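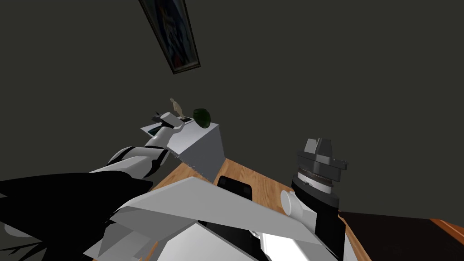
Post-fault check, Rarovex two-arm cell (sim), 7 Oct 2025

Reason: left arm dropped out in run 33, error 384. Cause still open.

1. E-stop, sim and console. OK
2. Right gripper, open/close x 100. OK, no stalls. Pads not checked, do next time

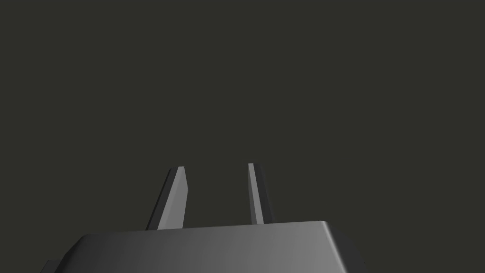
Right gripper, open, nothing held.

3. Left arm reach over white cabinet. FAIL first try, passed on rerun. Speed limit was still the September value, reset it

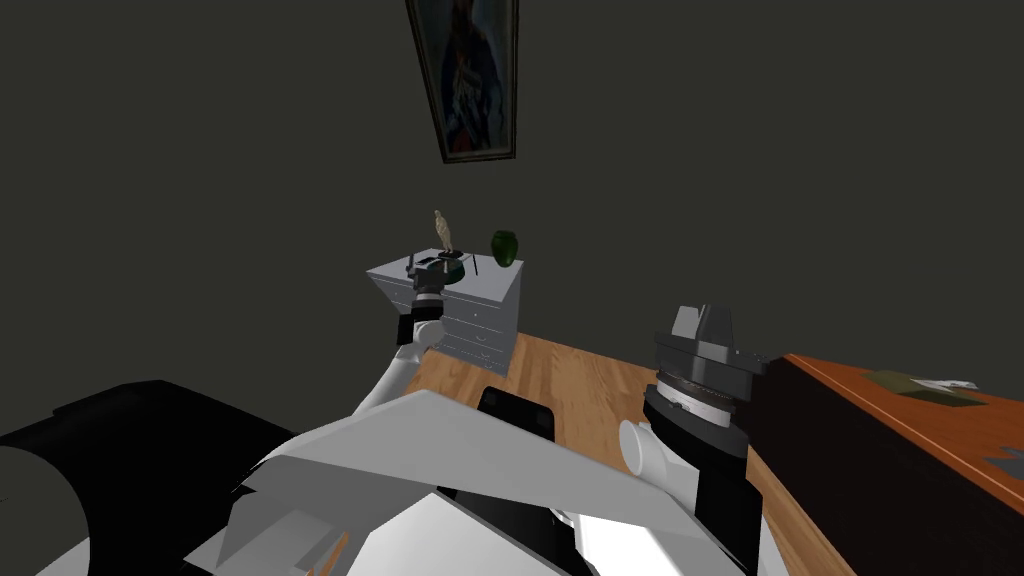
4. Small items on cabinet top. Left gripper works close in to the figurine, want more clearence set in Filip config before any full speed run.

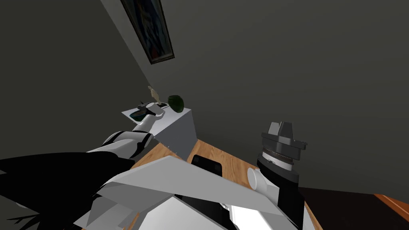 Also no contact alarm in the log for 7 of the reruns, shoud be one each. Sent to Plikthorpe.

5. Sign off: HOLD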